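# Corrugated hose
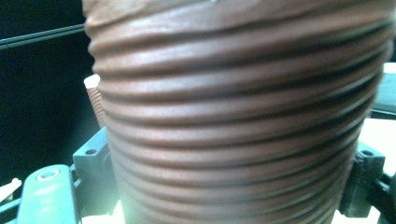

*Ribbed surface of a brown corrugated hose, close view*

A **corrugated hose** is a flexible tube whose wall is formed into a series of ridges and grooves. The shape lets the hose bend without folding flat, while the ridges help it resist crushing from outside. Such hoses carry air, water, dust and fumes, and are also used as sleeves for electric cable.

## Design

The ridges may be separate rings or a single continuous spiral. Ringed hose is often chosen where a tight seal is needed at the ends. Spiral hose drains more easily and can be screwed into some fittings. Common materials include rubber, plastic, coated cloth and thin metal.

Air moving through a ribbed tube loses more pressure than air in a smooth one. Makers therefore offer types with a smooth inner lining — these are heavier and bend less freely.

## Local manufacture

In the town of Iltarstead, hose making began in a former rope works on Ledesma Street. The Nalix company, founded there by Refugio Orozco, first supplied drainage hose to farms in the Hultau valley. At its peak the works employed 627 people and ran 12 forming lines. Production moved to a smaller site in July 1988, and the old building now houses a public archive. A history of the works by Bereket Fikre lists almost 400 patterns, many of them made for a single customer.

## Care

Dust and moisture tend to collect in the grooves. Hoses are usually hung in wide loops or laid flat for storage, as sharp bends can crack the wall over time.

## See also

- Duct
- Bellows
- Pipe fitting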